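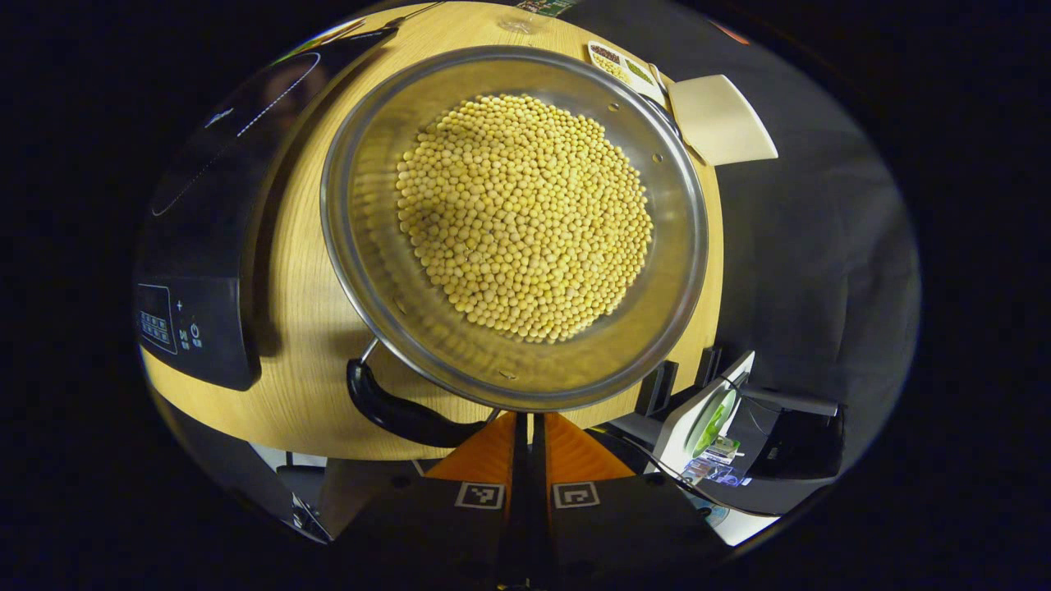 Why not simply weigh the thing, asked one reader of our first draft, and spare the cameras the trouble? The question is fair and we have lost more sleep over it than we would like. A force reading at the wrist does give the load, but only once the pot has left the table, by which time the planner has already committed itself to a grasp, a tilt and a good deal of optimism. We wanted an estimate before the lift, even a poor one.

Figure 4. Wrist view with the pot held at the handle. The soybeans lie towards the right of the pot's floor, leaving a band of bare steel on the lower and left sides. The two square markers on the gripper body are used in Section 4.1.

4.2 Estimating the contents

The contents module of Clorkeck takes a single wrist view and returns three things: a mask for whatever is in the vessel, the offset of that mask from the centre of the vessel floor, and a confidence value. The planner is free to ignore the last of these, and in early versions it did so with great consistency.

We first undo the lens distortion. Straight edges bend badly towards the outside of the view, as the table edge in Figure 4 shows, and a circular rim is no longer an ellipse in any sense our fitting code would recognise. After correction we fit one ellipse to the rim and a second to the floor. The second fit is the harder of the two. A heap of beans hides much of the floor outline, so we fit to the visible band of metal and let the rim fit constrain the rest.

The mask itself comes from a small segmentation network trained on 3,000 labelled views from the Cleline set. Polished metal is the main source of grief. A rim that reflects grey and pale patches offers the network a choice of several rims, and an untrained network will happily take them all. Small marks on the inner wall, such as the three dark dots in Figure 4, were at first labelled as contents. We now discard any region that does not touch the main mass, a rule with no theory behind it whatever.

Shadow was the other difficulty. Where one crosses the heap, the mask tended to stop at its edge, moving the computed centre to the lit side. Adding artificial shadows during training reduced the effect. It did not remove it, and we have left the faint shadow at the upper left of the beans in Figure 4 uncorrected so that readers may form their own view of our standards.

4.3 From offset to grasp

Given the offset, the planner predicts which way the vessel will want to roll about the handle and picks a wrist angle to oppose it. The handle is treated as a rigid lever. For a curved handle joined to the body by a thin bracket this is generous, and a compliance term would be better. We tried one. It made the trajectories smoother and the code unreadable, and it was taken out in November.

The whole chain runs in 70 ms on the bench computer, which leaves room for a second estimate just before the lift. If the two offsets disagree by more than 7 mm, the planner stops and asks for a new view. This check was added as a debugging aid and has turned out to be the most useful part of the module, a fact we report with mixed feelings.

All 342 sequences used in Section 5 were logged and replayed with Stomden. Replay matters here because a loose heap does not return to its former shape when asked, and two runs on the same pot are never quite the same run. Comparing planner versions on recorded views at least keeps the beans out of the argument. It also means that the results for the offset estimate and those for the lift itself must be read separately; we give them in different tables for that reason.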